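Porirell Kitchen Pack for Wodari Simulator

Product page — last updated 26/03/2022

The Kitchen Pack adds a furnished home kitchen to the Wodari manipulation simulator. It is meant for teams that train or test arm policies on household tasks and want a set of counters, appliances and small props without modeling them in house. The pack installs as a single download and works with any parallel-jaw gripper model already set up in Wodari.

What is included

113 object models, all with collision shapes and mass values
15 appliances, with moving parts where the real thing has them (levers, knobs, doors, drawers)
97 task files, each with a start state, a goal check and a time limit
Four counter finishes and three wall finishes
Overhead, side and wrist camera presets
A short scripting guide with worked tasks

Objects can be scaled and recolored from the scene file. Friction is set per object and can be changed at run time, so one task can be run over a range of values without reloading the kitchen.

Wrist camera

The wrist camera preset is the one most customers ask about. It is fixed to the gripper body and looks out past the fingers, so the fingers stay in view while they open and close. Field of view, height and tilt are plain numbers in the camera file. The default render is small and fast, and edges look a little stepped at that size. Raise the resolution if you need cleaner outlines — the frame rate will drop, and how far depends on your card.

Depth and segmentation outputs can be switched on for every preset. They are written with the same time stamps as the color output.

Requirements

Wodari desktop or server edition, current release
A graphics card supported by Wodari
Python for the scripting guide

The pack does not include a robot model. If you don't have one, the Alvarado arm is a separate free download and is what we use in our own tests. The Morurer gripper can be fitted to it with the adapter file in the extras folder.

Known limits

Liquids are not simulated. Bread and other soft food items are rigid bodies and will not bend or crumble. Toaster levers move and latch, but there is no heating model behind them. Thin flat objects can slip between the finger pads if the time step is set above the default, so leave it alone for grasping tasks.

Licensing

One license covers one site and any number of seats. It allows more than 2000 parallel instances on a cluster, with no extra fee per node. Rendered images may be published. The models themselves may not be passed on outside the licensed site. University labs can ask for the teaching rate.

Updates are free for a year from purchase. The next one is planned for April and adds a second sink and new drawer handles.

For a trial copy or a quote, write to Piret Kivi at the Porirell sales desk and say which edition of Wodari you run.

Sample renders
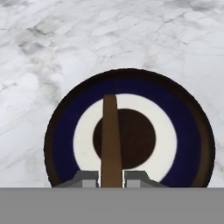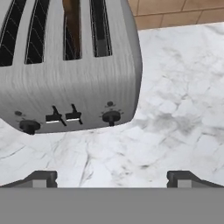 Kitchen Pack, marble counter finish, with the gripper in view.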